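Synchronising wrist and head cameras before segmenting a two-handed task

This page covers the alignment step for recordings made with one head camera and one or more wrist cameras. It assumes you have installed the Stotley command-line tools and that each camera writes its own file with a timestamp against every image. If your logger already stamps all streams from a shared clock, skip to "Occlusion masks".

Why the streams drift

Each camera has its own clock. The logger notes the time at which an image arrives, which includes exposure, readout, transfer and whatever the USB hub was doing at that moment. Joint states come in over a different bus with a different delay. A constant offset does little harm to a slow reach, but it spoils contact labels: the hand closes in the joint data and the fingers are still open in the matching image.

There are two errors to remove. The first is a fixed offset per camera. The second is a slow drift, which shows up only in longer recordings. Deal with them in that order. Fitting both at once on a short recording gives a drift term that is mostly noise.

Estimating the offset

Start with a recording in which the arm makes several sharp changes of direction. Smooth motion gives a broad correlation peak and a poor estimate. The tool computes mean optical flow for each image, takes joint speed from the state log, resamples both to a common rate and looks for the lag with the highest correlation.

stotley align offset --session assembly_friday --stream wrist_right --ref joints --window-ms 1000

The window is the search range on either side of zero. 1000 ms is generous. If the best lag sits at either end of the range, do not widen it; check first that you have paired the right files.
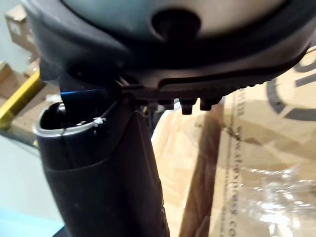
Wrist streams need one extra setting. Anything that travels with the camera stays nearly still in the image while the background moves, and if it fills a large share of the view it pulls the mean flow towards zero. Pass a static mask so that only background pixels are counted:

stotley align offset --session assembly_friday --stream wrist_right --ref joints --mask masks/wrist_right_static.png

Run the command separately for each wrist. Do not copy the value from one side to the other, even with identical cameras and cables. The two sides often sit on different hub ports, and the delays differ.

The head camera is harder, as it may hardly move. Use the flow inside the projected outline of the hands, not the whole image. This needs the head camera calibration and the arm model, both read from the session's rig file:

stotley align offset --session assembly_friday --stream head --ref joints --roi projected_hands

A bad calibration will put the outline in the wrong place and the correlation will be weak. Draw the overlay on a few images before trusting the number.

Correcting drift

Split the recording into overlapping sections and estimate the lag in each. Fit a straight line through the results. Sections with too little motion are dropped automatically, though you can raise the threshold with --min-motion if the fit still looks ragged.

stotley align drift --session assembly_friday --sections 10

Read the residuals in the report. A clean line with one section far off it usually means dropped images, and the right fix is to re-index that stream. A step, with good agreement on both sides of it, means the camera restarted. Cut the session at the step and treat the parts as two recordings.

Choosing events for segmentation

Once the streams agree, the segmenter can use vision and joint data together. Jallwood, the labelling module, proposes a boundary wherever the contact state of either hand changes. Contact is taken from finger joint error: a commanded position that is not reached suggests that something is in the way.

For two-handed work, keep the hands as separate tracks. One hand may hold a part for a long stretch while the other is free, and a single track labels the whole stretch "grasp", throwing away everything the free hand did.

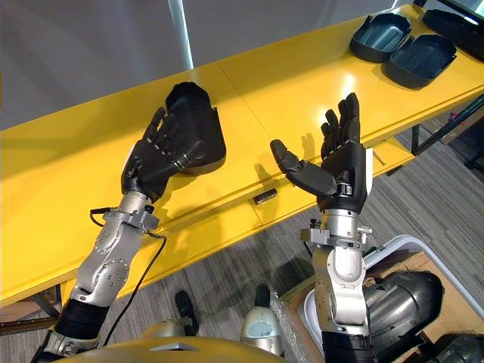

Left hand in contact with an upright case half; right hand open and empty.

A time like this should give "contact" on the left track and "free" on the right. If both tracks come out the same, check that the side names in the rig file match those in the state log. Swapped names are the most common fault reported against this module, and they pass every automatic check.

The tracks are set up in segment.yaml:

tracks: left, right
contact_source: joint_error
debounce_samples: 3
merge_policy: none

debounce_samples is the number of samples in a row that must agree before a change is accepted. Lower values break up a single touch into many. Higher values lose short pushes altogether. Leave merge_policy at none until you have looked at the separate tracks; merging can be done later and cannot be undone in the output file.

Occlusion masks

Static masks mark the pixels in a wrist view that never show the workspace. They serve the offset step above and also any feature extractor you run later. Build them from variance over time: pixels that barely change across a whole session with plenty of arm motion are taken as fixed to the camera.

stotley mask build --session assembly_friday --stream wrist_right --percentile 90 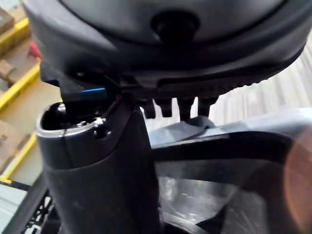
Leemans

The variance method has two weak points. Glossy surfaces change brightness as the arm turns under the lights, so parts of a fixed object fall outside the mask. Plain backgrounds do the opposite and get included by mistake. Closing small holes helps with the first - add --close and a small radius. For the second, build the mask from several sessions and keep only the pixels they share.

Moving parts of the hand should stay out of the static mask. If you want them gone too, project the hand model and subtract it image by image. This is slower, and for offset estimation it makes little difference.

Exporting

Write the aligned session to a new directory. The original timestamps are kept beside the corrected ones, so an export can be repeated with different settings.

stotley export --session assembly_friday --format zurnport --with-masks

Zurnport files store one row per reference sample with the nearest image index from each stream. Rows for which no image lies close enough hold an empty index. Make sure your loader skips these; some older loaders read the empty value as zero and return the first image of the session.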